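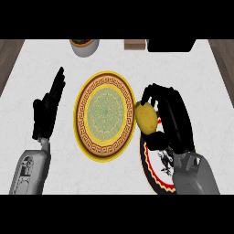

Marble Countertop and Tabletop Care: Frequently Asked Questions

Updated June – Nirer Stone Care, Technical Desk

Which surfaces does this page cover?

Indoor marble in horizontal use: kitchen counters, dining tables, vanities and desks. Floors, shower walls and outdoor stone are covered on separate pages. Engineered quartz is a different material with resin in it, and several of the products listed below will damage it. If you do not know what you have, see the next question.

How can I tell marble from quartz or granite?

Put one drop of white vinegar on a hidden spot, such as the underside of an overhang, and wait a minute. Marble is mostly calcium carbonate and will fizz or lose its shine at the drop. Granite and quartz normally will not. Rinse the spot with plain water when you are done. The test leaves a small dull mark on marble, so do not run it on the face of the slab.

What is the difference between an etch and a stain?

An etch is a change in the surface itself. Acid dissolves a thin layer of the stone and the area reflects light differently. A stain is foreign matter held in the pores under the surface. Etches on white marble look dull or lighter than the area next to them; stains look darker or colored. Many marks are both. A ring from a glass of red wine usually has an etched outline with a stain inside it, and the two have to be treated separately – stain first, then etch.

Does sealing prevent etching?

No. A penetrating sealer slows the movement of liquid into the pores. It does not cover the calcium carbonate at the surface, so lemon juice, tomato and vinegar will still mark a sealed slab. Topical coatings and films can block acid, but they scratch, change the feel of the stone and have to be stripped and replaced when they wear.

How often should I reseal?

Go by the water test and ignore the calendar. Place a tablespoon of water on the surface, wait 15 minutes and wipe it off. If the stone under it has darkened, the sealer has worn out. Test next to the sink and again at the least used part of the slab; it is common for one to need sealer and the other not. Polished marble is tight and may go years between coats. Honed marble absorbs faster.

How do I apply Brisano sealer?

Clean the surface and let it dry for a full day. Spread a thin, even coat with a lint-free cloth, working in sections you can reach without leaning on the stone. Follow the dwell time on the can, then buff off everything that has not soaked in. Residue left on the surface dries to a haze. Apply 2 coats on honed stone and one on polished. Keep water off the surface overnight.

I left the sealer on too long and now there is a haze. What now?

Wet a cloth with fresh sealer, wipe a small section, wait a few seconds and buff hard with a dry cloth. The solvent in the new product softens the old. If the haze is more than a few days old, you will probably need a sealer stripper rated for marble. Do not scrape it.

What should I use for daily cleaning?

Warm water with a few drops of pH-neutral dish soap, a soft cloth, a rinse and a dry towel. Too much soap leaves a film that dulls polished stone. Do not use vinegar, lemon cleaners, bathroom descaler, bleach or powdered cleansers. Glass cleaner will not harm the stone if it contains no acid, but it does nothing soap and water will not do.

How do I make a poultice for an oil stain?

Mix baking soda and water to the thickness of peanut butter. Spread it a quarter inch deep, past the border of the stain. Cover with plastic wrap, tape the edges and leave it for 24 hours, then remove the plastic and let the paste dry completely before lifting it with a plastic scraper. The drying stage pulls the oil up, so do not cut it short. Old oil stains often need three or four rounds. For coffee, tea or wine, substitute 12 percent hydrogen peroxide for the water, and wear gloves. Peroxide can lighten dark stone, so limit it to white and pale slabs.

What about rust?

Most rust removers are acidic and will etch marble badly. The Prollavus poultice is neutral and made for this job. It turns purple as it reacts with iron. Deep rust, or rust that comes from iron minerals within the stone, may not lift at all.

Can I repair an etch myself?

Light etches on polished marble can be worked out with a polishing powder, a damp felt pad and some patience. If you can feel the mark with a fingernail, powder will not fix it. On honed marble, start with an 800 grit pad, used wet, and check the match as you go. Stop early: an over-polished patch on a honed slab is as visible as the etch was.

Are hot pans safe on marble?

The stone tolerates heat well, but a sudden local change can open an existing fissure, and old sealer can discolor. Use a trivet.

Is the Palacios line still sold?

The Palacios cleaner was discontinued. Stock on hand is safe to use if it has not separated. Item 913 replaces it, at the same dilution.

Nirer Stone Care – Contact the technical desk – © Nirer. All rights reserved. – Back to top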